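Reading Medieval Romance in Translation
Notes for Session 8: What does the translator's preface want from us?

Read before class: the preface to whichever translation you own, plus the first 100 lines of the poem. If your edition has no preface, borrow someone's.

1. The preface as sales pitch

Most of us skip prefaces, then repeat what they say in our essays. I want you to slow down and notice how much a preface settles before you reach line one. The typical older preface to a Middle English romance tells you the poem is fresh, that its author is a great unknown, that the later versions spoiled the story, and that the original language is too hard for you. The first three are opinions. The fourth is a reason to buy the book.

Be suspicious of the word "spirit." A translator who claims to keep the spirit of a poem has usually given up something that could be checked: the alliteration, the line length, the order of clauses, a joke. Ask what was given up. Sometimes the trade was a good one. You can't know until you've looked.
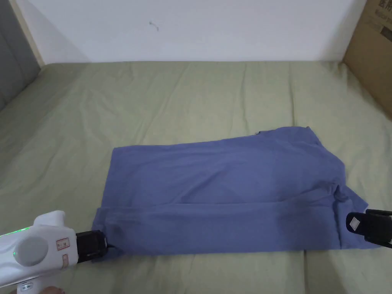 Be equally suspicious of "the poet." We have a manuscript, copied by a scribe who may or may not have understood it. Everything said about the poet's temper, his love of winter, his piety or his time at court has been read out of the poem and then used to explain the poem. Go around that circle once and you'll start seeing it in every introduction on the shelf.

2. The trouble with "archaic flavor"

Victorian and Edwardian translators were fond of "thee," "quoth," "I wot" and "forsooth." The usual defense is that the poem is old and ought to sound old. But it didn't sound old to the people who first heard it. Some of its words may have been regional or a bit grand, and that's a different effect from antique.

Try this with any stanza. Underline each word you would never say aloud. Then look up the word it translates. If the Middle English word was ordinary in its day, the translator has added dust.
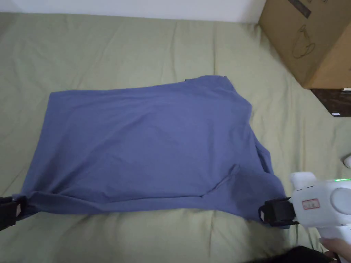

Musyoka Makori objected last time that the dust might be the point: readers in 1900 wanted a medieval poem to feel far away, and a plain version would have struck them as a cheat. I think that's half right. It explains why the books sold. It doesn't tell us whether the English is any good, and it lets the translator off for the places where "forsooth" is only there to fill out the line.

Uriel Maldonado's question was harder. If we strip out the old words, do we then date the poem to our own decade? Yes, probably. Look at the 1960s paperbacks.

3. Courtesy, and other words that won't sit still

Take "courtesy." In the romances it can cover table manners, skill in talk, sexual tact, mercy to a beaten man, and something close to grace in the religious sense. A modern version has to choose. Watch for the translator who uses one English word throughout and calls it consistency, and for the one who uses six and calls it nuance. Both have made your mind up for you.

Same with "truth" (troth, loyalty, honesty, faith) and "gentle." Bring one example of each to class with the line number. I don't want a paragraph on the theme of honor. I want the line.

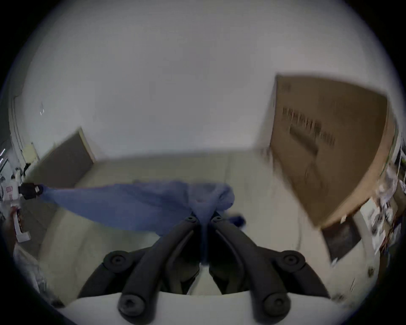 Fig. 3. Blue cloth held in the gripper.

4. Claims about sources

Introductions love a lost French original. Sometimes there are good grounds for one. Often the argument runs: the English poem is polished, English poets of the period weren't, therefore it's from the French. Read that sentence again and decide which part of it has been shown.

When you meet "doubtless," "must have" or "can hardly be other than," put a pencil mark in the margin. Count on finding more marks near the lost original than anywhere else.

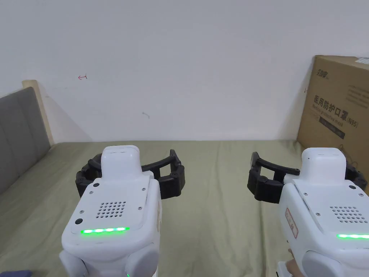
Page last changed: 2021-03-30

5. For next time

Write one page on a single claim in your preface. State it in your own words, say what evidence is offered, and say what evidence would be needed. Don't tell me whether you agree until the last sentence, if at all.

Lorena Fuentealba and Emilian Onu will present on the beheading game and its Irish relatives. Trygve Ljungberg has the February handout if you missed it.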